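Windden Shed Refit: Progress Report to the Kudov Small Grants Fund

26/07/2020
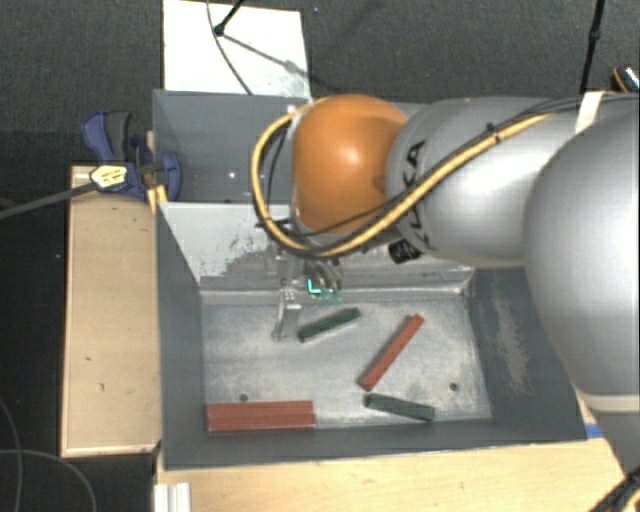

Where we're up to

Hello again, and thanks for being so patient about this one! I know the form says to keep the report to a page, and I've gone over, but there's a fair bit to tell you and I'd sooner put it in here than save it all up for the final one.

The short version is that the sorting side of the shed is working the way I hoped, the shelving is half up, and I've spent less than I thought I would on bins (hooray) and more than I thought I would on paint (less hooray). The Dovo order came in two loads, and the second one was missing its lids, so the lids are still on their way. I've stopped ringing them about it every morning.

The bins

You'll remember from the application that the whole idea was to get our play blocks and building pieces out of the old tea chests, where everything ended up at the bottom in one big jumble, and into proper bins with dividers. We went with grey metal ones in the end. I'd been keen on plastic for the weight, but the metal doesn't crack and it wipes down in a second, and I like the look of it too.

The divider has made the biggest difference. With two compartments you can keep the bar-shaped blocks in the near one and have the far one for whatever else is on the go, and nothing migrates. I was worried the bars would be fiddly to get at once they were lying flat on the bottom, but there's enough room around them if you don't overfill. My rule at the moment is a single layer and then stop. It does mean using more bins, and I've pencilled in a few extra for the next order if the budget holds.

One thing I'd do differently is the labels. I stuck them on the front lip, which seemed sensible, and then the bins went onto the low shelves and you had to crouch to read a single one. They're all coming off and going on the top edge. It's a boring job and I've been putting it off, so if you visit before September please be kind about the gluey patches.

Money

The grant was $2688, and it's all accounted for in the spreadsheet I've sent along separately. The bins and dividers were the big item at $1000 flat, including delivery. Paint, brushes and drop sheets came out of the next line, and I went $43 over on those, which I've covered from our own tin. I had a colour in my head for the back wall and the first lot was nowhere near it once it dried (it looked like cold porridge), so I bought another tin. Entirely my fault, and I haven't charged it to you.

The shelving money is partly spent. Okonkwo Timber cut the uprights for us and let us hold off paying for the shelves until we've settled on the depth. I'd drawn them up too shallow. A bin sat on them, but it hung over the front and made me nervous every time I walked past, so we've gone a hand's width deeper and I'm much happier.

What's been harder than expected

Sorting! I really thought we'd be through the tea chests in a couple of weekends. There were blocks in there from at least three different sets, plus a whole layer of odds and ends that aren't blocks at all (pegs, a door handle, half a chess set). I've been doing it by shape first and colour second, and that's much quicker than the other way round, which is how I started and how I lost an entire afternoon.

The other thing is the floor. It slopes a bit toward the big door, and we'll need packers under the far end of the shelving. It's a cheap fix, but I'd like it done properly before any more weight goes on.

What's next

The rest of the shelves go up first, then the lids if they've turned up, then the labels. I'd like the last tea chest emptied and out of the shed by the end of September, and I'll send the final report and the leftover receipts after that. Could you let me know whether you need the originals or if scans are all right? I've kept everything in an envelope either way.

Thanks again. I've really enjoyed this one, even the porridge wall.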